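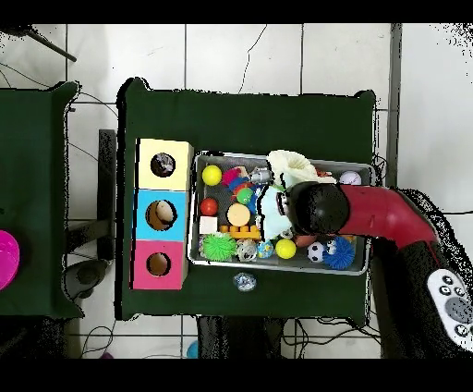 Resetting a sorting bench between runs: what should the written rule say?

Posted by Hauwa Odukoya, 26 February 2020

Our laboratory at Faddale is revising its procedure for toy sorting with a single arm. The present text states only that "the bench shall be restored before each run". Operators interpret this differently. Some return every item to the tray; others leave dropped items where they came to rest. I should be grateful for wording that would stand up to an outside audit, and for advice on whether a ball on the tablecloth ends the run.

Tài Doãn

The Drolberg site uses the following text, which you may adapt.

"All items shall be in the tray before the arm is enabled. An item which leaves the tray during a run shall remain where it lies until the run has ended and the arm has been stopped. It shall be recorded as dropped. No person shall reach over the table while the arm is enabled."

A dropped item does not end the run. A moved tray or box does. We also require that cables on the floor be kept clear of the operator's standing position, and that the item list be checked again after every 200 runs. Soft toys should be listed separately from balls, as they are graded differently.

Oyewole

We just tip everything back in and carry on. Seems fine.

Hauwa Odukoya

I am obliged to Tài Doãn. The second sentence resolves our difficulty and will be put forward for section 7.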